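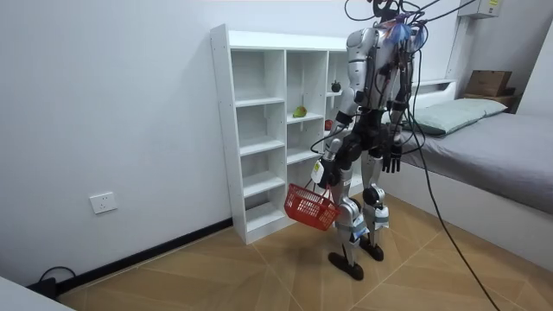

Mirjam Hofstetter wrote to me that her Vindik label printer ate half a roll before she got one clean label, and could I please put the loading steps ahead of the app steps this time. Fair enough! So loading comes first now, and the app stuff has moved to section 3.

Loading the labels

1. Switch the printer off and unplug it. The cutter can move when the lid opens with the power on.

2. Press both gray tabs and lift the lid until it clicks. If it only goes halfway, let go and try again (mine always needs a second go).

3. Drop the roll in with the labels facing up, feeding toward you. I run the 42 mm Briggs rolls, but the Asteck ones fit too if you slide the guides out a notch.

4. Snug the guides up against the roll. You want it to turn freely with one finger.

5. Pull the end through the slot, close the lid, plug in and hold Feed until the light goes green.

Caution: don't peel a stuck label off the roller with a knife. I did that in May and had to order a new roller from Cullbridge. Warm it with your thumb and roll it off.

Note: a full roll holds 2,000 labels, and the counter doesn't reset on its own. Hold Feed and Cancel together after every change.

Now print a test label before you do a whole batch. I use small type for shelf edges and big type for boxes, and I stick the first one up and walk away from it to see if I can still read it.

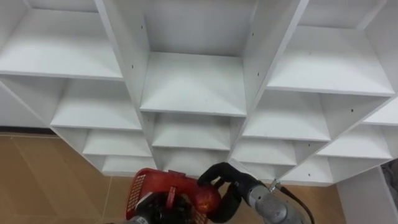
Cube shelving, with flat boards and uprights.

If the text comes out pale, go up one step on the darkness setting and print again.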